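The second life of the office server

Okungate, half past seven in the morning. Rain. A van backed up to the roller door and Zainab Balogun in a fleece, waving it in with a mug.

Inside the van, a bank's old computers. Or a school's, she won't say which. All of it heavy, all of it grey, and until last month all of it humming away in a locked room somewhere with the air con on full. Now it's stock.

Balogun started Casutance in her brother's garage with a borrowed trolley and a list of phone numbers. These days she has two units on the Okungate estate and a waiting list of customers who would rather pay a third of the price for a machine that's five years old. Small charities, mostly. Dentists. A man who runs a bus timetable site out of his loft and rings every July to haggle.

"People think it's scrap," she says. "It was doing payroll in the spring. What changed? The lease ran out, thats all."

The lease is the thing to understand. Big firms rarely own their kit outright. They rent it, the term ends, and a perfectly good server goes out the back while a shiny one comes in the front. Nothing has broken. The paperwork has simply got old.

What happens next depends on who picks up the phone. Some goes to the shredder, drives and all, for fear of what might be left on them. Some goes overseas in containers. And a growing slice comes to places like this one, where it gets wiped, stripped, cleaned, rebuilt and sold on.

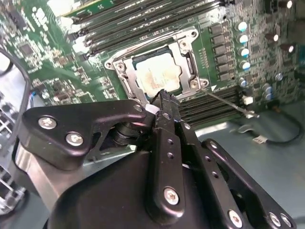

Money, then. Margins are thin and jumpy. Ilham Mahrous does the buying and she has a spreadsheet she won't let me look at for more than a moment. Memory prices went up over the winter and everyone was happy. Then they went down again and there was a shelf of the stuff bought at the top. She shrugs. Bad quarter. You learn to buy little and often, she says, and never on the strength of a rumour.

The trick is knowing what not to sell. A whole machine might fetch less than its parts, or the other way about, and it can flip inside a fortnight. Mahrous once held back a pallet for most of a summer on a hunch. It paid for the new roof. She has had hunches since that paid for nothing at all.

Over the road at Clusia they do it differently. Fiorella Ruggiero only takes what she can trace - who owned it, how long it ran, when it was last serviced - and turns the rest away at the gate. Fifty-one lots offered in the spring, 30 accepted. Slower, dearer, fewer returns. Her buyers are hospitals and they like a folder with everything in it.

"I was a terrible saleswoman," she says, quite cheerfully. "But I was very good at filing."

Does it do any good, for the planet I mean? Depends who you ask. Making a server takes a lot of energy and metal before anyone switches it on, so running it longer spreads that out. Fine. But older machines drink more power for the same work, and at some point the sums tip over. Aksel Thoroddsen advises firms on exactly this and refuses to give me a number. Too many ifs. How busy is it, where does the electricity come from, who's paying for the cooling. His rule of thumb for a small office with light work is keep it going untill the fan noise drives you out.

For heavy use, he'd buy newer. Second hand still, but newer.

There's a nervousness about warranties too. Phùng, a repair shop by the ring road, offers two years on everything it rebuilds and reckons this alone doubled its trade. Casutance gives one. Balogun is thinking about it. She has been thinking about it for a while.

By lunchtime the van is empty and the next one is late. Somebody's gone for chips. Mahrous is on the phone, saying no, then no again, then how many?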